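Checkliste Büroräume und Flure, Standort Rilgate
Geprüft von: Rima Kassab

1. Fluchtwege
Flur Nord frei, Breite 160 cm gemessen. In Ordnung.
Kommentar: Die Tür zum Treppenhaus schließt zu langsam. Bitte den Schließer einstellen lassen.

2. Feuerlöscher
Alle 8 Geräte vorhanden, Plomben unbeschädigt.
Kommentar: Bei Gerät Nr. 141 ist das Schild schlecht lesbar — neues Schild bei der Firma Miettinen bestellen.

3. Abfall und Ordnung
Tüten an der Wand hängen am Haken, Boden als Gehweg frei halten.

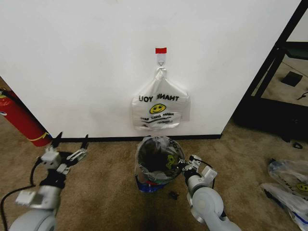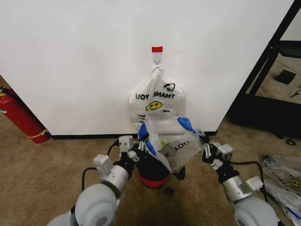 Tüte mit Smiley am Wandhaken

Rilgate, im September

4. Elektrik
Mehrfachstecker im Raum Celton sind hintereinander gesteckt. Das ist nicht erlaubt, bitte sofort trennen. Die Kaffeemaschine hat eine gültige Prüfplakette.

5. Regale
Das Regal im Archiv trägt laut Schild 600 kg. Schwere Ordner stehen leider noch ganz oben. Lutfa Barua hat zugesagt, dass sie nach unten kommen.

6. Erste Hilfe
Kasten vollständig, Pflaster knapp. Das Verbandbuch lag nicht beim Kasten, ich habe es am Empfang gefunden und zurückgelegt.

Offen bis zur nächsten Begehung: Punkte 1, 2, 4 und 5.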